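Subject: Re: [swap-list] Boxes for the kitchen and odds-and-ends tables

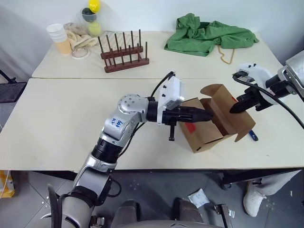 Back table, with one of the open boxes on the front table.

Replying to the whole list, as the same question has come in more than once.

On [swap-list], the Lozano Street house wrote:

> We have a dish rack, some paper cups and a bag of sports balls to pass
> on. Do these go in one box or do you want them sorted first? Also, are
> you still taking clothes? The last message said textiles were full.
> And what size box? We have a few from Jornier but they're on the big
> side, and the stairs at Rusent Hall are steep.

Sorted first, please, but only into three groups: kitchen, cloth, and everything else. We do the finer sorting at the hall.

Dish racks don't need a box. The wooden ones with upright pegs, like the dark brown one in the photo, take up a lot of room if you try to pack them, and the pegs get knocked when something heavy goes in next to them. Tie a label to one end and carry it in as it is. If you want to use the space between the pegs for something light, a folded dish towel is fine.

Paper cups can come as long as they are unused. Keep them stacked and slide the stack into a clean bag. White, colored, mixed - it makes no difference, they all go to the coffee table at the June swap. We went through 291 of them last time and had to buy more before noon.

Balls are best in a clear container with the lid left off. People look for tennis balls in particular and they will empty a closed box onto the floor to find them. Please don't put balls in with the kitchen things.

Clothes: yes, we are taking them again. Textiles were full in the spring but Rarkano has given us a second rail. Fold if you can. Anything with a loose string or drawstring, tie it up short so it doesn't catch on the other pieces. We are still not taking pillows.

Box size: small or medium. The big Jornier ones are too much for one person on those stairs once there are plates in them. The limit for any one box is 28 pounds. If yours has top flaps, leave them open when you drop it off and we'll tape it after we've looked inside. There will be clear tape on the back table, so no need to bring your own.

We have 200 labels printed and they'll be by the door. Write the group on the label and nothing else. Last year's swap ended with 827 items on the sheet, and a good part of the evening went on reading notes that people had written on the sides of boxes.

Drop-off is from 4 p.m. The side door will be open, the front one won't. If you have glassware, send me a note off-list before you bring it.

Swap list coordinator
Rusent Hall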